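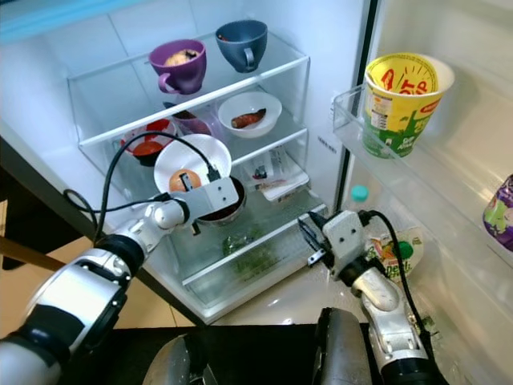

Visite de la faïencerie Naidu, à Luvine

Compte rendu, octobre

Départ de Jivville à 7 h 40, arrivée à Luvine à 9 h 15. Le site occupe l'ancienne halle aux grains, côté canal, et se compose de deux bâtiments reliés par une passerelle couverte. Le parcours suit l'ordre de fabrication, à l'exception du laboratoire des émaux, placé en tête pour des raisons de circulation. Groupe limité à 12 personnes, chaussures fermées obligatoires, blouses fournies.

La visite a été conduite par Lorne Hawthorne, responsable des cuissons. Shota Morikawa, qui dirige le laboratoire, a pris la première demi-heure.

Laboratoire des émaux

Les émaux sont préparés sur place à partir de frittes achetées. Chaque lot est broyé, tamisé, puis ajusté en densité avant d'être envoyé en cabine. Le contrôle principal porte sur l'accord de dilatation entre tesson et émail : un émail qui se contracte plus que le tesson au refroidissement se trouve en tension et tressaille ; dans le cas inverse, il est en compression, situation recherchée dans une certaine limite, au-delà de laquelle il s'écaille sur les arêtes.

Le laboratoire conserve 335 plaquettes témoins, classées par base et par colorant. Les rouges et les violets demandent le plus de reprises. M. Morikawa attribue une bonne part des écarts de teinte à l'épaisseur déposée et non à la composition. Sur un gris bleuté foncé, l'écart se lit d'abord à l'attache de l'anse, où l'émail s'accumule.

Une question a porté sur le passage du réfrigérateur au four. Réponse : le choc thermique dépend de l'écart de température, de la vitesse de chauffe et de l'état du tesson. Une faïence poreuse dont l'émail est ébréché au pied absorbe de l'eau au lavage, et cette eau devient gênante au réchauffage. La maison déconseille ce passage direct pour toute sa faïence et l'admet pour le grès, hors four préchauffé.

Façonnage

Les assiettes et les bols sont calibrés, les mugs coulés en barbotine. Les anses sont coulées à part et collées à consistance cuir. Le point critique est l'humidité relative des deux pièces : un écart trop fort entre le corps et l'anse donne une fissure qui n'apparaît souvent qu'après le biscuit. Les moules en plâtre sont réformés après 197 coulées, chiffre hérité d'une ancienne campagne d'essais et jamais révisé.

Le calibrage d'un bol profond diffère peu de celui d'une assiette creuse, hormis la pente de la paroi, qui impose un retrait plus lent du gabarit. Le bord est ensuite repris à l'éponge humide. L'opération reste manuelle. Un bord trop fin s'émaille mal et s'ébrèche à l'empilage ; un bord trop épais retient l'eau en lave-vaisselle quand le pied comporte une gorge. 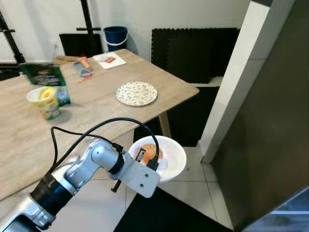 Bol blanc, forme ronde et profonde, bord lisse.

Cuisson

Deux fours à gaz intermittents et un petit four électrique pour les essais. La charge d'un four à gaz atteint 4 000 pièces en biscuit, nettement moins en émail puisque les pièces ne doivent pas se toucher. Les courbes sont affichées à côté de chaque porte, avec les paliers corrigés à la main. M. Hawthorne a insisté sur le passage du quartz, vers 573 °C, franchi lentement à la montée comme à la descente.

Le défournement n'a pas pu être observé, le four 2 étant encore en refroidissement à notre passage.

Tri et magasin

Le tri se fait en trois choix, sous éclairage rasant, avec essai au son pour les pièces creuses. Le second choix est vendu au magasin d'usine. Le troisième est concassé et part en remblai chez Prunda ; une réincorporation en chamotte a été étudiée, sans suite à ce jour, à cause du coût de broyage.

Le magasin vend au poids les séries interrompues. Les bols s'y trouvent au fond, à gauche des caisses, sans indication de série.

Remarques pratiques

Durée réelle : 2 h 20, contre 1 h 45 annoncée. Le niveau sonore dans la salle de calibrage rend les explications inaudibles au-delà du deuxième rang. La passerelle n'est pas chauffée. Parking gratuit côté canal, entrée par la grille nord. La documentation sur les émaux est à demander au laboratoire, l'accueil n'en dispose pas.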